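We're gathering drawer examples this month. The task is the same each time: move the arm to a handle, pull, stop, let go. A person steers, the system records, and later the model learns from the recordings.
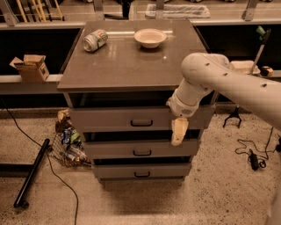 Prurna Tapley

Three drawers, three black handles, one arm. The top handle is the easiest for me to line up. The bottom one takes longer because the arm has to reach so low.

2/ Our count stood at 2,612 examples as of March 19, 2025. I threw out 31 of them last night. Most had a bad time stamp, and in a few I let go of the stick halfway through a pull.

3/ We leave a can and a bowl on top of the cabinet. They're not part of the drawer task, but I want the model to get used to things sitting nearby that it should leave alone.

4/ Labels go in by hand. Each example gets the drawer, how far it was open at the start, and pass or fail. I keep the fails — they go in their own folder, and Flunex, our sorting script, skips them unless told otherwise.
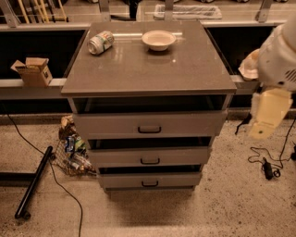 5/ Starting position matters more than I expected. In February we began every run with all the drawers shut, and the model did badly on anything already open a little. Now I mix it up.

6/ Next batch is 9 sets at the Somcombe shop, same labels, different cabinet. I still need to write down the steps so someone else can run a set without me. If you've recorded pulls on stiff drawers, tell me what speed you used.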